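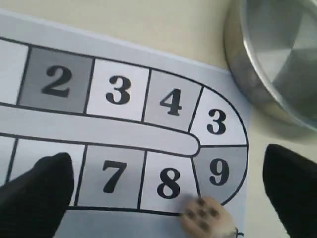

キーラン・バーケットからは、紙に刷っただけのすごろくも箱入りの盤と同じ項目で見るのか、用紙の差し替えで済むなら点検表に載せなくてもよいのではないか、という意見が来ている。前回の様式では紙の盤が「消耗品」に入っていて、確認欄そのものがなかった。今回から盤として扱い、机、カーテン、駒と同じ表に載せる。

ズルデール遊戯室 卓上ゲーム用机まわり点検表
点検日:2006年12月27日
点検者:ティボー・テシエ
判定の書き方:良/要注意/要対応。要注意以下には必ずコメントを付ける。

1. 机

1-1 天板のささくれ、欠け 判定:良
1-2 縁と角の面取り 判定:良
コメント:手前の角を手袋なしで一周なでて確認。引っかかりなし。
1-3 脚のがたつき 判定:要注意
コメント:ポストマ製の机。右奥の脚の調整ねじがゆるんでいたので締めた。締めたあとはがたつかない。1月の点検でもう一度見る。
1-4 耐荷重表示 判定:要対応
コメント:裏のラベルがはがれかけて読めない。ビルハムに再発行を頼む。
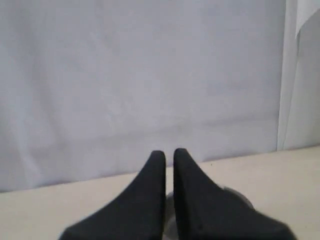
天板の清掃は、使用後に水拭き、そのあと乾拭きとする。洗剤は週に1回だけ使い、残りがないように拭き取る。洗剤が残ると紙の盤の裏が貼りつき、はがすときに破れる。拭き残しは、ここのように生成り色で平らな天板だと正面からではわかりにくい。机の端にしゃがみ、窓の光を斜めに受けて見ること。うすい汚れが見えたら判定は要注意でよい。

1-5 天板の汚れ 判定:要注意
コメント:うすいこすれ跡が少しある。乾拭きでは落ちず、紙の盤の使用に支障なし。

2. 背面カーテンと通路

2-1 カーテンの防炎ラベル 判定:良
コメント:フォベックスの防炎ラベルを裏側の縫い目で確認。
2-2 裾の位置 判定:要注意
コメント:裾が机の奥の縁のすぐ後ろまで来ている。机を動かすときに脚で踏みやすい。移動の前にカーテンを片側へ寄せ、
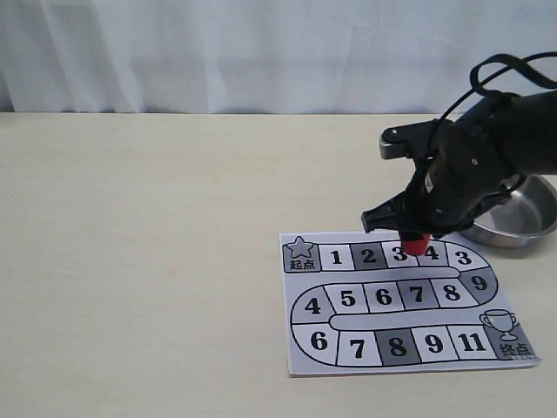

戻すのは机の位置が決まってからにする。机を元の場所に戻したら、裾が脚の下に入っていないかを両端で見る。床の目印テープは前回貼り直してあり、今回は位置のずれなし。
2-3 机の手前の通路幅 判定:良
コメント:800ミリ以上を確保。椅子を引いた状態で測った。
2-4 延長コード 判定:要注意
コメント:3000ミリのものを使用中。余った分が通路側に出ていたので壁側に寄せ、面ファスナーで束ねた。踏まれた跡はない。差し込み口の変色なし。

3. 紙の盤(すごろく)

3-1 用紙の破れ、折れ 判定:良
3-2 用紙の縁 判定:良
コメント:裁断面が鋭い紙は使わない。小さい子の組では角を丸く切ってから出す。
3-3 印刷の読みやすさ 判定:良
コメント:数字は太い黒。灰色のマスの上でも読める。
3-4 マスの数字の並び 判定:要対応
コメント:上の段が1、2、3、4のあと、また3になっている。曲がり角の先は9、8、7、6、5、4と下がる。下の段も9の次が11。通し番号のつもりで遊ぶと止まった場所で言い合いになる。原稿の段階で直すか、数字を順番と見ない遊び方を紙の裏に書くか、どちらかに決めてほしい。
3-5 出発点の表示 判定:要注意
コメント:星印の下に「起点」とある。低学年には読めないことがあるので、始める前に大人が指で示す。
3-6 置き方 判定:良
コメント:盤は机の手前の縁から200ミリ以上離す。斜めに置いてもかまわないが、縁からはみ出させない。テープで留める場合は、はがしたあとに糊が残っていないかを見る。
3-7 予備 判定:良
コメント:引き出しに2枚。

4. 駒と小物

4-1 駒の欠け、割れ 判定:良
4-2 駒の大きさ 判定:要注意
コメント:短い円筒形の駒は、3歳未満の子がいる時間には出さない。誤飲確認用の筒に入るかどうかは色ごとに試し、結果を貸出簿に書く。
4-3 駒の表面 判定:良
コメント:つやのある駒はぬれた手だとすべる。手を拭いてから始めるよう、入口の掲示に一行足した。
4-4 金属の皿 判定:良
コメント:縁のめくれ、さびなし。盤の上には置かず、横に置く。 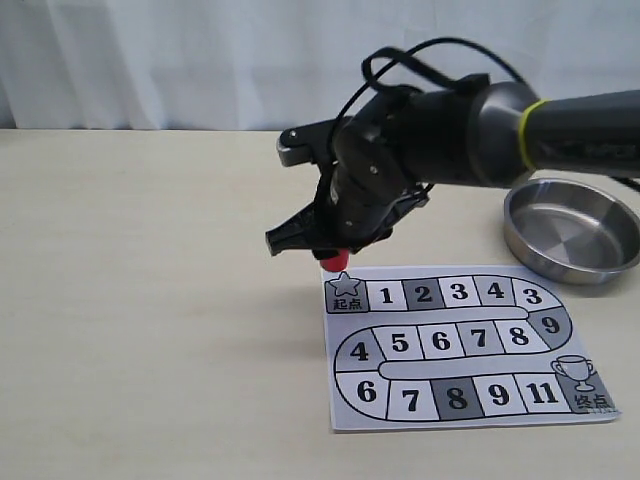 写真4 起点のマスと赤い駒(項目3-5、4-2)

備考

バーケットより追記:3-4は印刷し直しに賛成。ただし今ある分を捨てる必要はないと思う。裏に遊び方を書いて使い切ればよい。

テシエ:了解。予備の2枚にも同じように書き込む。1-4のラベルが届いたら、この表の判定を書き直して綴じる。

次回点検:1月。1-3、2-2、3-4を先に見る。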